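Petotcombe Residents' Association: Members' List Archive
Posted in December by Ineke Claeys, Rooms and Equipment

Print this message | E-mail this message

This site uses cookies to remember your reading preferences. By continuing you accept their use.

Subject: Re: Use and clearing of the Garden Room, request 2259

Dear members,

I write in reply to Wilma Postma's message, the relevant part of which is quoted below for those who joined the list after it was sent.

> Wilma Postma wrote:
>
> Our evening group has used the Garden Room throughout the autumn for
> cloth folding and household practice, and we would like to keep the
> booking next term. Could the Association please confirm (a) whether
> we may leave the striped cloths and the spray bottle in the room
> between sessions, (b) who is responsible for the bin, and (c)
> whether the long table may be moved nearer to the window? The
> present guidance sheet dates from before the Kuipers cupboard was
> fitted and does not mention any of these.
>
> I would also ask that the cleaning cloths be kept apart from
> the garments. They were in one heap when we arrived last time and
> it took us a good part of the session to sort them.

The points are taken in the order in which they were raised.

(a) Cloths and garments. Striped cloths may be left in the Kuipers cupboard, on the second shelf, provided that they are folded and dry. They should not be left on the table or over other belongings. Once a patterned piece has been put down on top of plain fabrics, the person clearing up cannot readily tell which items belong to the room and which to those using it.

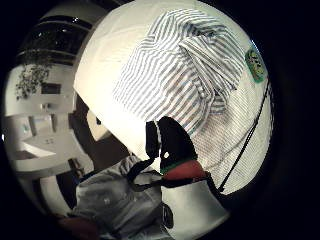 Blue-and-white striped fabric, with light grey fabric nearby.

Groups are accordingly asked to sort fabrics before the end of the session into those for the cupboard, those for the wash and those going home. Wash items go in the Stultov hamper in the corridor, which is emptied twice a week. Please do not put garments in it. Four shirts were laundered in error during the autumn and one has still not been claimed; it may be collected from the office.

Spray bottles may also stay in the cupboard, on the bottom shelf, upright and with the nozzle turned to the closed position. Every bottle must carry a label giving its contents and the name of the group. Unlabelled bottles will be removed. Members have asked whether the Zulleck concentrate may be made up in advance. It may, but no more than one bottle at a time, and it should be made up in the kitchen.

(b) The bin. The group using the room ties and removes the liner, and fits a fresh one from the roll in the kitchen drawer. The bin is to be returned to its position beside the table. Paper and card should be taken to the corridor.

(c) The table. I regret that it must stay where it is. The floor sockets serve that part of the room only, and the route along the window has to be kept open. Seating may be moved freely, so long as it is put back afterwards.

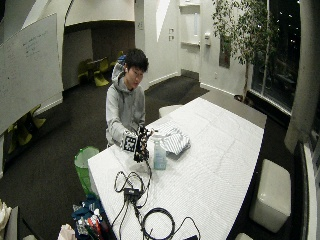
Cables remain a matter of concern. They should be kept to the table top wherever possible and coiled before the room is handed over, with adapters unplugged. Bags should be kept out of the walkway while a session is in progress. The room is carpeted throughout, and anything spilled must be reported the same evening by means of the book at the front desk.

As regards hours, the evening booking ends at 8 p.m. The last five minutes of that time are intended for clearing the table, and groups should not count on the next user arriving late.

The request to renew is approved on the same terms, with the storage arrangements set out above. A revised guidance sheet will be placed inside the cupboard door before the start of term. Any group wishing to comment on the draft should write to me directly and not to the whole list.

Yours sincerely,

Ineke Claeys
Rooms and Equipment
Petotcombe Residents' Association

Print this message | E-mail this message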